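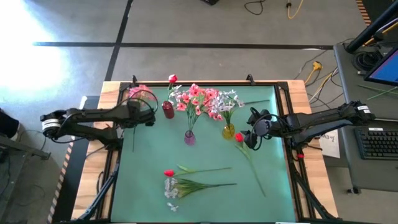 Three vases on the green mat: dark red, purple and yellow, with more flowers lying beside them.

Flower Arranging at Trudilcombe – Our November Table

Welcome to the gallery page of the Trudilcombe flower group. My name is Waraporn Nakpan and I look after this page. Members who could not come in November have asked me what we did, so I have written some lines about each part of the work. I hope they are useful also for people who want to try at home.

We are 15 members at the moment. We meet in the long room at Flandbridge, from two o'clock until the light goes. In November the light goes early, so please come on time.

The theme

The theme was "one colour, one vase". Morena Ferri proposed it. In the summer we mixed everything together, and many of us felt that the result was too busy. This time every vase should have its own colour of flower, and the vases should be different colours from each other.

The red vase

A single red tulip stands in the dark red vase, and a small cluster of white flowers is next to it. The tulip stem is left long. Lowri Kemeys likes very much this kind of arrangement, with one flower that has the whole attention. I was afraid that it would look poor beside the bigger ones, but I have changed my mind. If you try it, choose the tulip first and the vase after.

The purple vase

Coral-pink flowers fill this one, a full bouquet on thin green stems that open upwards like a fan. You can see through the vase a little, so the lower part of the stems is also part of the arrangement. Arnel Tiongson always tells us to take off every leaf that would sit inside the glass or plastic. It takes a long time, but I recommend it.

Pink with purple was discussed a lot! Gwion Dafis would prefer a green vase for the pink. We have no green vase, so the question is still open.

The yellow vase

White and pale lavender flowers, in a bunch. The yellow is quite strong, and soft colours on top of it make it more quiet. The blossoms touch the pink bouquet on one side, and for me this is the nicest place on the table. Morena says that she would move the yellow vase a hand's width further away. At home you can try both.

The flowers on the mat

We like to lay the flowers flat before choosing, so that every stem can be seen in its full length. In a bucket the short ones hide behind the long ones, and you find them only when the vase is already full. Another bunch of pink flowers is at the corner of the mat, near the red vase.

The mat and the bench

Several people have asked about the mat. It is teal-green and covers most of the bench. I find that this colour is good for judging flowers, because pink and white come out clearly against it. On my own kitchen table, which is brown, I often choose wrongly and see it only the next morning.

The bench itself is wood with a striped grain, and pleasant to work at. Please do not put wet buckets on it. The floor is concrete, and a bit of water there does no harm, but wipe it so that the next person does not slip.

Some notes for the next meeting

Lowri wrote down what we used through the whole year: 374 stems, and 121 of them were tulips. She asks that we order fewer tulips in spring and more of the small white flowers, which finish always too soon.

Arnel is preparing a sheet about cutting stems. He cuts at an angle, with a knife and never with kitchen scissors. The sheet will be on the shelf by the door.

Gwion is looking for vases with a narrow neck. If you have one that you do not use – any colour, but especially green – please bring it with your name on the bottom.

The gallery has now nearly 200 pictures from all our meetings. The older ones are sorted by season, and you can find them from the main page. If you want a larger copy of one for a card or for your wall, write to me and say which month it is from.

Next theme: branches and berries. Bring gloves.

Waraporn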